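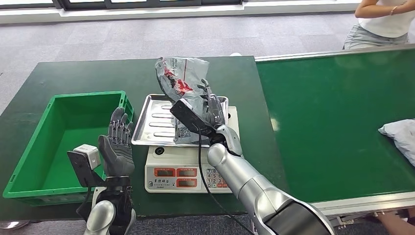

Fourth month of buying dry goods through the Dendside food co-op. Writing down how it has gone, as a few people asked after my last post.

The setup is simple. 11 households put in one order a month to Manolakis, the wholesaler out past the Cistumberg exit. They deliver free if the order is over $1,000. We have missed that mark once and paid the fee.

Rice, lentils, oats and flour are where the savings are. Spices too, if you cook a lot. Pasta costs the same as the supermarket on sale, so we dropped it.

Canned tomatoes were a mistake. They come in big cans and you have to use the whole thing in a few days or freeze it. I still have two on the shelf.

The hardest part is splitting. Everything that comes in a large bag gets portioned by weight, and we agreed early on to weigh it all, even the stuff that looks even. Eyeballing caused our only real argument.

If you start one of these, get a price-computing scale, the kind a deli uses. You key in the price per pound and it gives you the total. Kitchen scales top out too low and you end up doing math on the back of an envelope.

Also zero it with the empty container on. We forgot in the first month and everybody paid for the tub.

Money: each household pays before the order goes in. We tried collecting at pickup and it took 2 weeks to get the last payment.

Pickup is 5 to 7 in the evening at the old Stulline building. If you can't make it, a neighbor on the list takes your share home. Nothing stays overnight - there were mice in the spring.

My own numbers. I spend $104 a month on the co-op order for four people. Produce, milk, eggs and meat are separate and I still get those at the store.

Storage is worth thinking about before you join. I cleared out a hall closet and bought buckets with screw lids. Flour goes in the freezer for a few days first to deal with bugs.

August order closes at noon on the 11th. We have room for one or two more households on the Dendside end. Reply if you want the price list and I'll send it tonight.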